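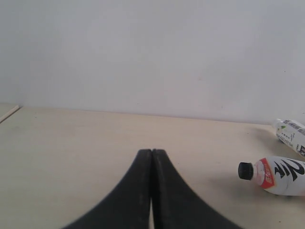
Tendila

Tendila est un opérateur de téléphonie mobile virtuel, c'est-à-dire un opérateur qui ne possède pas ses propres antennes et qui loue de la capacité sur le réseau d'un autre, en l'occurrence celui d'Estevitz. Fondée par Gergely Veres et Ye-rin Woo, l'entreprise s'adresse surtout aux habitants des petites villes et aux voyageurs de passage, à qui elle vend des cartes SIM prépayées sans engagement. Elle est connue pour son forfait d'entrée de gamme, le Tak, et pour la longue et plutôt attachante histoire de ses points de vente de quartier.

Histoire

Les deux fondateurs se rencontrent au service clientèle d'Estevitz, où ils passent plusieurs années à répondre aux mêmes questions : pourquoi le crédit expire-t-il, pourquoi la recharge faite le matin n'apparaît-elle que le soir, pourquoi faut-il présenter deux justificatifs pour remplacer une carte perdue ? Gergely Veres a souvent raconté qu'il tenait un cahier de ces réclamations, et que le premier projet commercial de Tendila en reprenait des pages entières, presque mot pour mot. Ye-rin Woo, de son côté, connaissait bien les contrats de gros et savait à quel prix un réseau acceptait de céder ses minutes inutilisées.

Le lancement a lieu en avril, dans une discrétion qui a beaucoup fait parler par la suite. Aucune affiche, aucun message à la radio : 900 cartes SIM sont remises à des épiceries, des salons de coiffure et des papeteries, avec pour seule consigne de les proposer aux clients réguliers. Le stock est écoulé avant la fin du mois (certains commerçants en avaient gardé pour leur famille, ce qui a sans doute aidé), mais bien des gens apprennent l'existence du nouvel opérateur alors qu'il n'y a déjà plus une seule carte à acheter. La pénurie dure jusqu'à l'été. Des cartes sont revendues sous le manteau à un prix supérieur au tarif officiel, et Tendila finit par imprimer le prix de vente en gros chiffres sur la pochette.

L'année suivante, l'entreprise reprend la clientèle de Stallness, un petit opérateur spécialisé dans les appels vers l'étranger qui cessait son activité. L'opération est menée par So-yul Ha, alors responsable de la portabilité. Les abonnés conservent leur numéro, mais la bascule se fait par tranches, toujours à trois heures du matin, et une partie d'entre eux se réveille avec un téléphone qui affiche encore l'ancien nom. Cet affichage n'a jamais été entièrement corrigé : sur certains appareils anciens, on lit toujours « Stallness » en haut de l'écran, et il existe des clients qui y tiennent.

Réseau et couverture

Tendila utilise les antennes d'Estevitz pour la voix, les messages et les données. La couverture est donc, sur le papier, la même que celle du réseau hôte. Dans la pratique, les abonnés de Tendila passent après ceux d'Estevitz lorsque les cellules sont saturées, par exemple pendant un marché ou un match, et la navigation peut alors devenir franchement lente. Les appels d'urgence ne sont pas concernés par cet ordre de priorité.

L'accord initial ne comprenait que la troisième génération. L'accès à la 4G a été ajouté lors du renouvellement du contrat, négocié côté Tendila par Woo-jin Jin, directeur technique. Il a fallu pour cela remplacer les cartes les plus anciennes, reconnaissables à leur coin supérieur imprimé en vert. L'échange était gratuit – à condition de se déplacer dans un point de vente et de rapporter la carte d'origine, condition qui a valu à l'entreprise un courrier abondant et pas toujours aimable.

Offres

L'offre Tak est la plus ancienne et reste la plus vendue. Elle repose sur un principe simple, auquel la clientèle est très attachée : le crédit acheté ne se perd pas tant que la ligne est utilisée au moins une fois tous les 200 jours. Un appel, un message envoyé ou une recharge suffisent. La réception d'un appel, en revanche, ne compte pas, et c'est là une source de déconvenues fréquente chez les personnes âgées, qui se servent souvent de leur téléphone uniquement pour être jointes. Un message de rappel est désormais envoyé avant l'échéance.

Tak Voyage s'adresse aux visiteurs. La carte est vendue déjà créditée et reste valable 41 jours à compter de sa première connexion au réseau. Cette durée un peu curieuse remonte aux débuts de l'offre et n'a pas changé depuis, malgré plusieurs tentatives de la ramener à un mois. Le partage de connexion y est inclus, les appels internationaux sont facturés à part.

Tak Famille permet de réunir jusqu'à 9 lignes sur un même crédit. Le titulaire principal peut fixer un plafond pour chacune, couper les données la nuit ou autoriser seulement certains numéros. L'offre a été adoptée par des familles, bien sûr, mais aussi par de petits ateliers et des équipes de livraison qui y trouvaient leur compte, si bien qu'une version destinée aux artisans, avec facture détaillée, a fini par voir le jour.

Distribution

Tendila ne possède qu'une seule boutique à son nom. Tout le reste passe par des commerçants partenaires, rémunérés par une commission sur chaque recharge. Gilang Nugroho, qui a bâti ce réseau en rendant visite lui-même aux premières échoppes, a longtemps défendu les coupons à gratter contre la recharge par application. Les deux systèmes coexistent aujourd'hui. Les coupons gardent la préférence des clients qui n'ont pas de compte bancaire ou qui aiment tout bonnement savoir ce qu'ils dépensent.

L'activation d'une carte exige une pièce d'identité, que le commerçant enregistre sur place. La ligne est en principe ouverte dans l'heure, plus tard si l'achat a lieu après la fermeture du service de vérification, le soir. Une carte non activée peut être rapportée au point de vente tant que la pochette n'a pas été ouverte.

Nom

Le nom Tendila a été choisi par Ye-rin Woo, qui voulait un mot facile à dicter au téléphone. Il ne signifie rien de particulier. Quant à Tak, il s'agirait du petit bruit de la carte qui se met en place dans son logement, explication que Gergely Veres donne volontiers et que ses collègues de la première heure accueillent avec un sourire.

Voir aussi

Opérateur de réseau mobile virtuel
Portabilité du numéro
Carte SIM prépayée
Estevitz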